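Re: [disassembly] Success rates on the drive cage step

August 18, 2018
Rasha Smadi
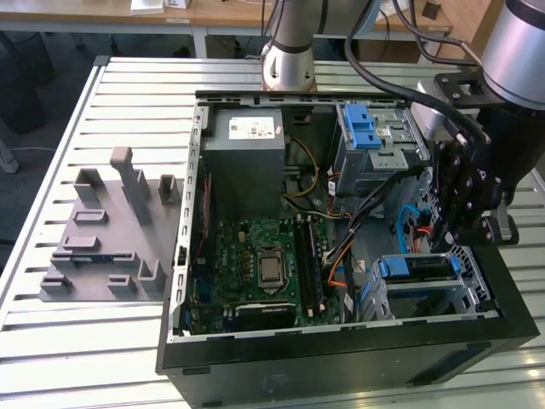 WHAT WE CHANGED

Hello everyone, and thank you for being so patient with me. Shadi asked a very fair question:

> On the Gresley towers, are you still training one policy
> for the whole job, or did you split it up? And how many
> demonstrations did the cage step need before it stopped
> getting worse?
> – Shadi Chamoun

We split it. One policy brings the gripper down into the open case and lines the fingers up near the drive cage, and a second one takes over for contact. I fought this for months because a single policy seemed so much nicer, but the long approach was swamping the short part we cared about – most of the training steps were just the arm traveling through air.

As for the numbers, we have 2,154 demonstrations in total, and nearly 1,000 of those are contact only. The curve flattened well before we used them all. I'd say start with less than you think, then go back and collect more wherever it fails. For us that was mostly cables crossing near the fingers, and we now vary how they lie between runs.

Every rate in the Tidex writeup comes from 50 trials per condition, so please don't read too much into small gaps between rows. I hope to run the second case model by November – if anyone has tried something similar with two arms over one case, I would dearly love to compare notes.

Warmly,
Rasha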